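Suturing practice on tissue, thread keeps going slack
Forum: Skills and Practice > Stitching and knots

budberg_17
Hello all, long post, sorry, kettle's on so get comfy. I've been practising simple stitches on and off since February, mostly on the silicone pads and lately on proper tissue, and I have got to the stage where I can put a needle roughly where I mean to. What I can't do is keep the thread under control between the first bite and the first throw. I pull through, I let go to change my grip, and by the time I'm back the tail has wandered off and curled itself up somewhere unhelpful. Then I go fishing for it and the whole thing gets untidy.

I do 20 minutes most evenings, after tea. My tutor, Joar Skjelbred, is lovely and patient and tells me to slow down, but I'm already slow! Any thoughts would be very welcome, and I don't mind being told off.

esquivel
Welcome, and please don't apologise, long posts are what this board is for. I had exactly this trouble and mine was nearly all tail length. I was leaving far too much on the short side since I was frightened of pulling it right through. Once I got brave and left 2 cm, the end stayed where I could see it and I stopped chasing. Do you draw the thread through in one long pull or in little tugs? The little tugs were what made mine spring about.
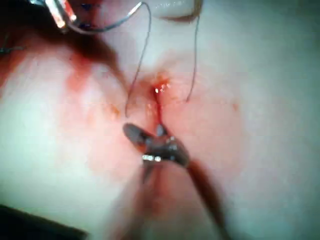
The other thing I'd say is to look at where both strands come out before you touch either of them. You want to know which one is your short end and which is going off to the other instrument, and it is so easy to pick up the wrong one when they are thin and dark and everything near the cut has gone pink. I talk to myself under my breath, "short one, long one", and I'm sure I look daft but it has saved me a good many muddles.

Tarkalari
Lovely advice from esquivel as always, though I'm going to disagree a bit about the 2 cm. For a beginner that's mean. If you're wrapping round the jaws and reaching back for a short tail you've got very little to grab, and the first time it slips through you've lost the stitch and have to start over. I tell people to leave it longer and trim afterwards. Thread is cheap on a practice evening and your temper isn't.

Also, budberg, what are you holding it with? Mind you only take the thread right at the tip if it's an end you mean to cut off. Pinching the middle of a strand in the jaws and squeezing hard roughs it up, and you'll wonder later why the knot won't sit.

esquivel
I'll give you the trimming, but I still think a long tail is what curls. We may have to agree to differ, as we did over the foam pads!

grodis
Can I put in a word for the boring bit? Wipe the surface. When there's wet all over the place the thread lies down and sticks, and you end up scraping at it with the jaws. A quick dab with gauze either side of the cut (dab, don't drag) and the ends are far easier to pick out. I also turn the lamp so it comes in low from the left. Straight overhead I got so much glare off the metal that I couldn't tell whether I'd closed on thread or on nothing.

And 20 minutes is plenty. I'd even drop to 15 if your shoulders are coming up round your ears.

budberg_17
Oh, these are all so helpful, thank you. Little tugs, yes, guilty. I tried one smooth pull tonight and it was calmer straight away. I split the difference on the tail and left it somewhere between esquivel and Tarkalari, which will please neither of you. The lamp is a bit fixed where I am but I can shift my chair round.

grodis, my shoulders were indeed up round my ears.

Tarkalari
Splitting the difference is allowed. Let us know how the second and third stitches go, the first one always gets all the attention and then the spacing goes to pot.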